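11/5/19 Shooting machine, Penner gym unit

Back on the ball return after the weekend tournament. Mackenzie Bouchard reports the left feed wheel still lags on the guard drills. Passes to the wing arrive at knee height once the machine has been running for a while. Corner passes are fine.

1. Feed wheels

Pulled both. Left wheel tread is glazed, right wheel is not. Swapped them side to side and ran 200 passes to the left wing at the high school setting. The fault moved with the wheel, so the motor and controller are cleared. Fitted the spare Deko tread on the bad one and let the adhesive cure before spinning it up. Torque on the hub bolts as per the last entry.

2. Ball pressure

Darcy's rack had two balls well under. Topped up and marked with tape. Soft balls drop short at any wheel speed, so any numbers from before today on that rack should be treated as suspect, including the free throw series in June.
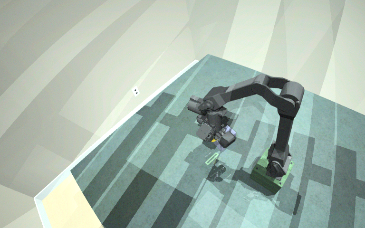 3. Net and hopper

Net frame sits slightly off centre on the rim. Long rebounds off the back iron go over the far side and Darcy ends up chasing them. Shimmed the base. Hopper throat has a burr on the inside edge, filed and checked with a used ball.

4. To do

Re-run the wing series with the new tread, speed at 70. Log height at the catch, both sides. Ask Worex for the tread part number, their invoice only gives the kit. Counter reset to zero, next inspection at 2,000 passes.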